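Mokgethi Community Arts
Seasonal Staff and Performers Wanted – Summer Street Theater Project

Mokgethi Community Arts is hiring for its summer street theater project in Nelgate. The project runs for the whole month of August and ends with an evening parade from the old ferry landing to Kevach Park. Last year 771 people walked in it, most of them in costumes made in our workshop.

We are filling two paid positions and looking for unpaid participants of all ages. No one needs to have been on a stage before.

Paid position: Workshop Leader, Masks and Large Puppets

The workshop leader runs the making sessions at the Kevach Park fieldhouse. Sessions are open to the public and are held afternoons and early evenings. You will plan the builds, order supplies, and teach people from age six up to work with papier-mâché, cane, and fabric. You will also be responsible for getting the large puppets to the parade in one piece. The biggest one takes three people to carry and does not fit through the fieldhouse door unless the head is off.

We are looking for someone who has led groups with mixed ages and can keep a room calm with scissors and hot glue in use. A driver's license is required. Spanish is a plus.

Paid position: Music Coordinator

The music coordinator puts together the walking band and teaches the parade songs. The band is mostly brass and hand drums, and most players are beginners. You should be able to arrange simple parts and write them out so that a 12-year-old can read them. You do not have to be a brass player yourself, but you need to be able to lead while walking backward.

The songs are picked already. Four of them come back every year and people expect them – please don't apply if you want to replace the whole set. 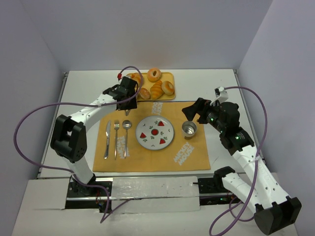 Both positions are part time through the spring and full time in August. Pay is a flat fee, in two installments, and is the same for both jobs. We will send the amount and a sample contract to anyone who asks. We do not provide housing. Lunch is served at the fieldhouse on all workshop days, and there is a bus stop across the street.

Unpaid participants

We need dancers, stilt walkers, drummers, banner carriers, sewers, and people to hand out water. Stilt walkers have to be 16 or older and must come to the training sessions. Everyone else can join at any point up to the dress rehearsal. Children under ten must come with an adult who stays for the session.

There is no fee to take part. Costumes are loaned, and we ask for them back the same night. If you have fabric at home that you would like to get rid of, bring it. We can use cotton, felt, and old bed sheets. We cannot use fur or anything with sequins already on it.

The parade route is some 700 yards and mostly flat. There are places along the way to sit out and rejoin, and the last block is paved with brick, so wheelchair users may want to take the side path by the library. Tell us ahead of time if you need a ride to the start.

How to apply

For the paid positions, send a letter of one page, a resume, and the names of two people we can call. Samples of your work are welcome but please send copies, as we can't return them. Letters must reach us by 2/2/06. Interviews will be held at the fieldhouse, and applicants for workshop leader will be asked to teach a short activity to a small group.

Questions about the workshop position go to Lalit Kashyap. Questions about the music position, and all participant sign-ups, go to Kagiso Mofokeng. Both can be reached through the Mokgethi office during the day. Sign-up sheets are also at the front desk of the Nelgate library.

Paint and cane for the workshop are donated by Veketex.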